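Reviews > Automation > Bin Picking

Urnunel Bin-Picking Cell: Notes From the Dunne Open Day

By Carter Leclerc
February

Dunne opened its Drundside shop to visitors on Monday and ran the Urnunel picking package on a KUKA arm from opening until mid-afternoon. I had a little over an hour at the cell, most of it within a few feet of the bin.

Urnunel is sold as software plus a finger set. The buyer supplies the arm, the bin and the guarding. Dunne quotes 1245 dollars a year for the license and 2555 dollars for the fingers, mount and setup day. Training for 2 operators is included.

The demonstration parts were plain rectangular blocks, red and dark green, in a gray open-topped bin. Blocks are an easy shape but an awkward one to pick off a flat metal bottom, and Dunne deserves credit for letting them lie at odd angles and close to the wall. Fingers are clear, and they give enough to forgive a small error in approach. I would want to see them after a month of oily castings.

Cable routing is the weak point. The yellow and black lines take a wide loop past the wrist, and in a deeper bin that loop would need watching. A tighter dress pack is listed as an option, with no price given.
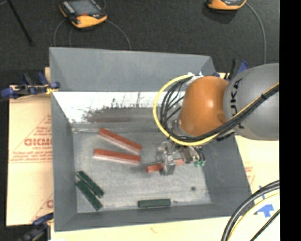
Sylvie Fortin disagreed with me on the cables, saying that a generous loop is cheaper than a broken conductor and that she would leave it alone until the bin walls forced a change. She was less happy with the recovery routine, which asks for an operator after 4 failed picks and offers no way to raise the limit.

I share that second complaint. The setup screens are otherwise clear. Adding a part took one short form and a test pick, and the log exports as plain text. The manual is thin on wall clearance — the one subject a new owner will look up first.

Recommended for light, rigid parts in shallow bins. For anything deeper, ask Dunne for a trial with your own container before signing.

Related
Dimham Parallel Gripper: Long-Term Review
Choosing a Bin for Robot Picking
Dress Packs and Wrist Wear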